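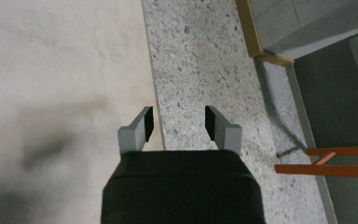
My favourite part of the job is being a robot's teacher. I work at a small workshop called Grorkix, and I spend my days showing a robot how to do things you could do before breakfast! Lots of practice happens inside a computer, in a pretend room with a pretend floor, so nothing gets broken when I mess up. The robot gets two grey fingers with black pads on the inside, where they'll touch whatever they pick up. With the fingers spread wide and nothing between them, it's my turn to drive. I hold a controller, and when I move my hand, the robot's hand moves too (driving like this is called remote control, or "teleoperation" if you want to impress your gran).

Some robots can be taught another way. You take hold of the real arm and push it gently through the job, a bit like helping a little brother hold his pencil. My friend Dimas Santoso loves doing it like that. I'm a controller person.
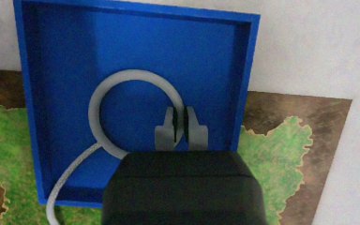 Tricky jobs: the ring and the rope

Try to pick up a ring with just two fingers. One finger goes inside the hole, the other stays outside, and then you squeeze. Easy for you! With a controller it's fiddly, and my first tries were dreadful. There's a rope on this ring too, trailing out over the side of the blue tray, so I have to think about that as well.

Every try gets saved, and the robot learns by copying lots of them. I did 50 for one job and my thumbs ached all evening.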